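Vlasta Kolář picks up on the second ring and is already talking. She's held Flasero since it listed, 689 shares, and she isn't selling after the June numbers. "Margins slipped 2 points. So what. Lerik is where the money comes from and Lerik grew."

Did she read the whole report? "Twice. The debt note is on page 36, go look."

What bothers her is the Lulano deal. Too much stock, not enough cash, and no word on who runs it. "I wrote to them. Got a form letter." 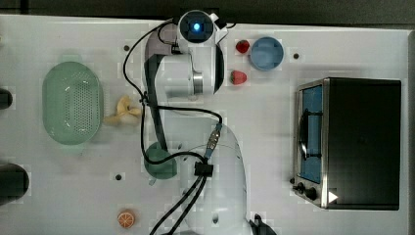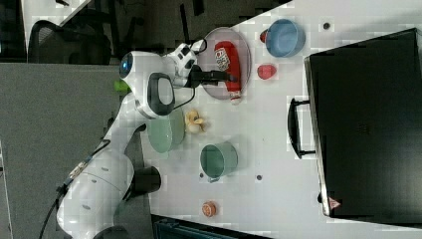
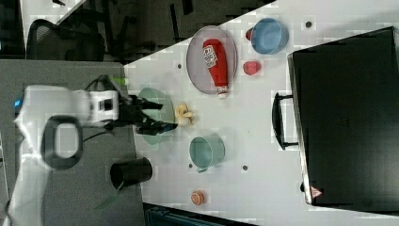
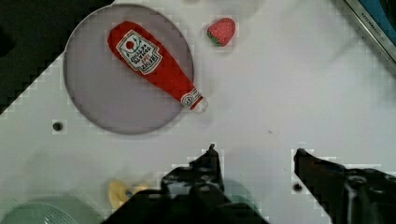
On the dividend she's calmer. It held, she expected it to, and she puts it right back into shares. Her other big position is Štěpánek, 1,268 shares, bought cheap and mostly ignored. "I dont look at it. Best thing I own."

Would she add more Flasero at this price? Long pause. "A little. After the next quarter, if they pay somthing down."

And if they don't? "Then I'll write again." She has another call at noon, so we stop there.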